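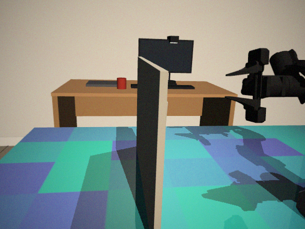

*2 min read*

## Part 2: Logging a clearance sighting

Right, so you've got your account and you've joined the Grekport forest group. Now for the bit I use most (I've put in 295 sightings so far, mostly along the Rundard concession boundary).

1. Open Goltia and tap **New sighting**. Wait for the location dot to settle. Under thick canopy it can wander for a couple of minutes, so have a drink of water and let it.
2. Pick a type: fresh stumps, new track, burning, or machinery. If you're torn between two, choose the one you saw first and put the other in the notes.
3. Add up to six photos. I always take one looking back the way I came, so somebody else can find the spot.
4. Under **Land status**, choose customary, leased or disputed. Don't guess! Leave it on "unknown" and Edeltraud Frei, who looks after our maps, will match it to the lease plan.
5. Check the **Hide my name** switch, then tap **Save**. With no signal the report stays on your phone and goes up later.

**Note:** The old Wieczorek map layer is still in the menu. It stops at the river and misses the 2,305 hectares added to the lease in September, so use the newer one underneath it.

**Caution:** Please don't cross a gate or a guarded line to get a better picture. A blurry photo from the public road is fine by me. If anyone asks you to leave, go, and write it up once you're well away.

**Caution:** Saved reports aren't locked on the phone itself. Set a screen code before you head out.

### If a report won't send

1. Go to **Outbox** and pull down to refresh.
2. Still stuck? Take out the largest photo and try again. You can add it back at home from the **Edit** page.

Steps checked on my own phone, 3/14/21.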